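Grasp planner, week three, sort of working

Quick one, it's late and the build is still going.

So the Lekik planner finally runs end to end. Segmentation in, candidate grasps out, collision check, trajectory, done. 132 milliseconds on my desktop when nothing else is hogging the GPU. Was way worse in June, back when I was re-meshing everything on every single tick. Don't do that. I did that for a month.

What changed: I split perception from planning properly. Before, the planner would ask for a new mask whenever it felt like it, and if the mask came back a bit different the whole candidate list got thrown out and rebuilt. Arm would start, stop, start, stop. Now it gets a frozen snapshot, plans against that, and only replans if the object's pose drifts past a threshold. Threshold is 3 mm at the moment. Probably too tight. We'll see.

The thing I'm stuck on is bedside tables. Hotel type rooms in general, the Gokoreo task set is full of them. Dark thin stuff on a small surface. Remote is easy on a big desk, you come in from the top and close on the long sides, fine. Put it next to a corded phone and the coiled cord gets merged into the remote mask maybe one time in every handful of tries, and then the planner thinks it has an object with a tail and picks a grasp on the tail. Or it treats the cord as a solid wall and says no path. Both bad, the second one at least is safe.
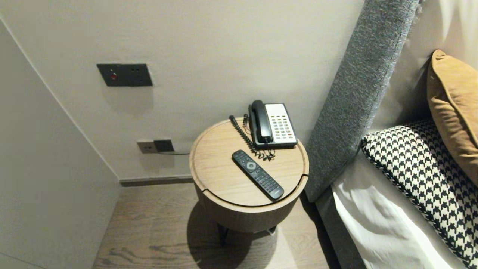
Contreras wrote back when I posted the first numbers that I was fixing the wrong end of it, that no segmenter is going to give me a clean cord and I should stop asking for one. Model it as a fat keep-out tube with a soft cost, let the planner brush the outside of it if it has to, and never let a grasp candidate land inside. Also that I should quit using one inflation radius for everything, which, ok, fair.

Tried it tonight. Soft cost for anything tagged as cord or cable, hard collision for the phone body, the table rim and the headboard. Candidates dropped to 40 per object, used to be a lot more but most of them were junk anyway. Planner now takes the remote from the wall side or the front depending on wich way it's lying, and when it's diagonal it rotates the wrist first insted of trying to swing the whole forearm past the bed. Much calmer to watch.

Still broken:

Rim of the table. A raised edge is tiny but the depth is noisy there and I get phantom bumps. Filtering over 20 frames helps, costs latency. Don't love it.

Wall cables. Thin line against a light wall, the cord tag comes and goes from one snapshot to the next. Might just make the tag sticky and let it decay slowly.

Config. I have four yaml files that all define the gripper width and two of them disagree. Yes I know.

Want to move the replay tool over to Lirska next so I can scrub through a failed plan and see the cost at every waypoint, right now I'm printing arrays to a terminal like an animal. If anyone has a sane way to log costmaps without filling a disk by lunchtime, comments are open.

Build just failed. Missing header. Ok, more later.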